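Section 7. Running the Arm for Visitors

Sections 1 through 6 assume you are alone with the arm and have time to think. Section 7 assumes there are people behind you eating cookies. Read it the night before, and once more at lunch.

The procedure was written for the Ovanell open day and has since been used for school groups, two sets of investors and a choir that had the wrong building. It covers the simulated demo (7.2) and the live demo (7.4). Do the simulated one first. If it goes badly, you can still cancel the live one and serve the coffee early.

7.1 Before the doors open

1. Start the demo computer at least 40 minutes ahead. It will want to install something. Let it.

2. Log in as "visitor," with no capital letter. The password is on the card inside the Kelemen cabinet. Do not read it aloud as you type, which has happened.

3. Open Jistalik and choose Demo, then Load Cell. Pick the cell called Plate and Panel. The one called Plate and Panel Final is older.

4. Set the playback speed to 40 percent. At full speed the arm finishes its job while people are still finding a place to stand, and they will ask when it starts.

5. Plug in the big screen. If the picture comes up on the laptop only, press the display key twice and wait. Pressing it nine times gives you the same result later.

6. Clear the notifications. The audience can read faster than you can close a window, and your dentist's reminder will be the part they quote.

Note: The simulator does not need the compressor, the cell key or the safety lamp. Leave all of them off until 7.4. Visitors lean on things.

7.2 The simulated demo

1. Press Home and wait for the status line to say Ready. Almost Ready is a separate message and means what it says.

2. Choose the High view from the camera menu. It looks down on the cell at a tilt and puts the panel, the white plate and the arm in one picture. Someone will say the floor is crooked. Agree that it is the camera and move on.

3. Press Run. The arm reaches out over the plate. Start talking before it gets there.

4. Press Hold when the gripper is down at the plate, and leave it there while you take questions. A held arm is easier to discuss than a moving one, and much easier to point at.
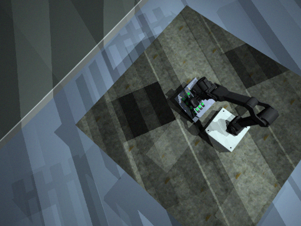
OVANELL, November

The notes from here to 7.3 were added after the open day by Margit Hegyi, who ran the High view on the big screen for the whole afternoon and took the questions as they came.

The first question is whether it's real. Say that the picture is drawn by the computer. Do not say "it's only a simulation" in a sorry voice. People came up the stairs for this.

The second question is why the walls are see-through. Tell them it lets you look into the cell from any side. If they press for more, offer them the menu and let them swing the view around themselves. This uses up a good ten minutes and they leave happy.

The third question concerns the green squares on the panel. You will be tempted to make up a job for each of them. One presenter did, for a group that included the man who wired the real panel. Say the panel layout is in Section 3, and that you'd be glad to look it up together afterward. Few accept.

Children ask better questions than adults and ask them louder. Point to the shoulder up by the panel, then to the elbow, then to the gripper, and have them copy the pose with their own arms. Move the cookies first.

If somebody asks what the arm costs, send them to the Grodent table by the door, where there are brochures and a person who enjoys that conversation.

5. When the questions slow down, press Resume. The arm finishes the cycle and returns to Home.

6. Press Run again for the people who came in late. Repeat until you can no longer hear your own jokes.

Caution: Never press Reset Cell with the arm on Hold. The simulator handles it by putting the arm back at Home in a single jump, and the room will gasp. You will then spend the rest of the visit assuring a nervous parent that the real one does not do that.

7.3 If the screen freezes

1. Keep talking.

2. Press Escape once.

3. If the status line still says Busy, close Jistalik and open it again. It takes as long as it takes. Have a story ready, preferably one without the word "usually" in it.

4. If it freezes a second time, go to the recorded run in the Backup folder. Tell the visitors it is a recording. They don't mind, and the one who does mind would have noticed.

Error 1000 means the cell file did not load. Go back to step 3 of 7.1 and check that you didn't pick Final.

Error 900 means the log is full. The demo will run fine without a log, so click Ignore. Write it in the demo book so that the next presenter can also click Ignore.

7.4 Moving on to the live arm

1. Park the simulator at Home and leave it on the screen. Visitors like to look from one to the other.

2. Walk the group to the yellow line and wait until every shoe is behind it. Coats and pointing fingers count as shoes.

3. Turn on the compressor. Warn people before you do this. It is louder than they expect, and louder than you remember.

4. Turn the cell key to 2 (slow, guarded). Position 3 is not used with visitors present, however nicely they ask.

5. Check the stop button with one press and release, in full view of the group. Let a child press it if there is one. If there are several, you'll be checking it several times.

6. Follow the start-up steps in Section 4 from the line marked "Power on."

Warning: The presenter stays within reach of the stop button for as long as the key is at 2. If you need to leave, turn the key to 0 and take it with you. Bring it back, too. The spare is at the Kelemen office, and they close at 4 p.m.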